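I finally joined the union in May, after nine years of telling everyone I'd get round to it. It took a letter about our shift pay to make me fill in the form, and Mwende Ndung'u stood over me at the end of a late one while I did it on my phone. She's our rep at the Huvthorpe depot and she does not let you wander off halfway through.

So last week was my first ever picket line! I got there at 5:30 in the morning with two flasks of coffee and the wrong shoes. There were already people at the gate, and Finlay Moncrieff from the night crew had brought a drum, which he plays badly and very loudly. Drivers kept honking at us. One bread van went around the traffic circle three times just to do it again.
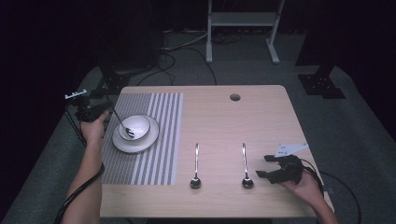

Bowl, plate, spoon and a striped placemat.

The argument is over the split shifts. Management wants to move 868 of us onto them, and if you have kids or a parent to look after, that's your whole day gone for the same money. They've offered a one-time payment of $100, which got a big laugh when Caroline Mugo read it out from the back of a pickup (she has a great voice for it, she should do radio).

We voted on it in the canteen afterward and the offer went down by a mile. Talks start again next month. Until then there's an overtime ban, so I've been home by six every night and I've called my sister twice, which she found suspicious.

If you're local, the hardship fund is still open - ask Mwende, or put something in the bucket at the gate. And if anyone has a spare pair of boots in a size nine, I'd love to hear from you.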